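Cudonari Summer Concerts

The Cudonari Summer Concerts are a season of free outdoor performances held each year in Jadley. The program is best known for its opening parade, in which local school bands, dance groups and neighborhood clubs march to the concert grounds ahead of the first evening's music. Most performers come from the surrounding region, although touring acts have appeared on the closing bill in most seasons.

History

The concerts began as a single afternoon of brass music in Kuta Park, arranged by the Jadley parks department after the town's indoor hall closed for repairs. Attendance at the first event was put at 500, well above what the park's lawn had been laid out to hold, and a second date was added later that summer. The hall reopened the following year, but the outdoor performances were kept on the town calendar.

The name Cudonari was taken from the instrument store that lent the original bandstand chairs and music stands. The store has since closed. Its name was retained by agreement with the former owners, and the town holds no other connection to the business.

In its early years the series was limited to brass and wind ensembles. Soul, gospel and hip-hop acts were admitted after a change in the booking rules, which had previously required all groups to perform from written scores. The change altered the character of the season considerably, and the gospel evening is now usually the best attended date apart from the parade.

Venues

Performances are divided between two sites. Kuta Park hosts the opening and closing nights, along with any concert expected to draw a large crowd. Smaller programs are given in the Noguchi Courtyard, a paved area beside the public library with fixed seating along its north wall. Amplified sound in the courtyard must end by 10 p.m. under a town ordinance, and concerts there generally start an hour earlier than those in the park.

In the event of rain, courtyard concerts move into the library's reading room. Park concerts are postponed to the next open date and are not moved indoors. 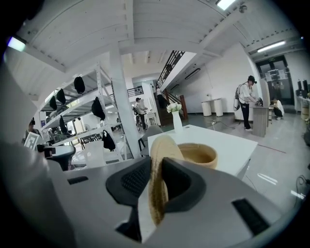
A woven straw hat, with a vase of white flowers on the table behind.

Opening parade

The parade follows a fixed route from the Jadley rail station to Kuta Park. Marching order is drawn by lot in March, with the exception of the lead position, which is reserved for the grand marshal and an escort band. Grand marshals are chosen from people who were born or schooled in Jadley and have gone on to work in music, theater or broadcasting. Those unable to attend in person may send a recorded greeting, to be played from the park stage before the first act.

Straw hats have been the customary dress of parade marchers since the early seasons. The custom is not required of any group, and several school bands march in full uniform with their own headwear.

The parade of 2019-06-16 was the first to use a shortened route, adopted because of road work near the station. Marchers assembled on the east side of the tracks, and the usual pass through the market district was omitted. The full route was restored the next year.

Organization and funding

The season is administered by the parks department, which handles permits, staging and performer contracts. Costs are met from the town's cultural budget and from fees paid by food vendors. No admission is charged at either site, and seating is not reserved except for a section near the stage set aside for visitors with limited mobility.

Groups wishing to perform submit a recording and a short written proposal. Selections are announced in spring, and each group is limited to one appearance per season apart from the parade.

Recordings

Selected concerts have been broadcast on local radio. Audio from the closing nights is held at the Jadley public library, where it may be heard on request during opening hours. Recordings from the brass-only years are incomplete, and no audio of the first concert is known to exist.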